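Section 9. Plastic Cups: First Use, Washing and Storage

Your Ustus tableware set includes tapered plastic cups in pink, blue and green. Each cup holds up to 300 ml.

1. Remove all labels before first use.
2. Wash the cups in warm water with dish soap. Rinse.
3. Dry with a soft cloth. Do not use scouring pads.
4. Stand the cups upright on a level table or shelf.

CAUTION: Do not microwave. Do not fill with boiling liquids.
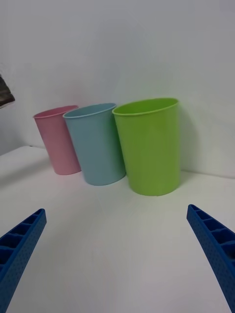 Zeng asked whether the cups can be stacked for storage. They can, once fully dry. Stack no more than 8 cups, and do not press them together. If two cups stick, run warm water over the outer one for a few seconds and twist gently.

5. Keep stacked cups away from stoves and heaters.
6. Check the rims from time to time. Throw away any cup that is cracked or has a sharp edge.

NOTE: Tomato sauce and berry juice may stain the inside. Soak stained cups overnight in water with a spoonful of baking soda. Lids from the Brinden range do not fit these cups.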